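Deux pinces, une banane et beaucoup de café

Bon, je vous avais promis la suite de mes histoires de pinces, la voilà ! Depuis que Roos Michiels m'a prêté la Grerel à deux doigts, je passe mes soirées à la comparer avec ma vieille Drornton à ventouse (206 euros d'occasion, je ne regrette rien, enfin presque).

Avec la ventouse, tout ce qui est lisse et plat part du premier coup. Par contre, dès qu'on lui donne de la mousse, c'est fini : l'air passe à travers et le cube reste où il est. J'avais bricolé une jupe en silicone, ça tenait 2 secondes, pas plus. La pince à doigts, elle, se moque de la matière, mais il faut arriver dans le bon angle, et là je transpire un peu.

Pour les essais j'ai gardé mes objets habituels : le cube violet sur son assiette rose, la banane, la viennoiserie factice, le bac blanc au milieu. Le bras descend par le haut, ça dégage bien la table, mais le câble noir me fait toujours un peu peur quand le poignet tourne. 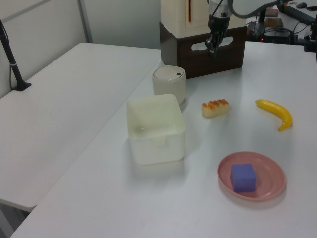 Les réglages, parlons-en

J'ai commencé avec la force d'usine, bien trop élevée pour la mousse (pauvre cube !). Je suis descendue à 28 % et c'est nettement mieux, les doigts se ferment sans l'écraser. Pour la banane je remonte un peu, sinon elle pivote.

Côté contrôleur, Willy Verbeke ne jure que par le Van Hecke. Je l'ai essayé chez lui en juin : très agréable, mais 700 euros, non merci. Je reste sur mon Indwood, qui met un temps fou à démarrer et qui fait le boulot ensuite.

La prochaine fois je m'attaque aux doigts souples. Si quelqu'un a déjà monté ça sur une Grerel, dites-moi en commentaire quelles vis vous avez prises, les miennes sont trop courtes !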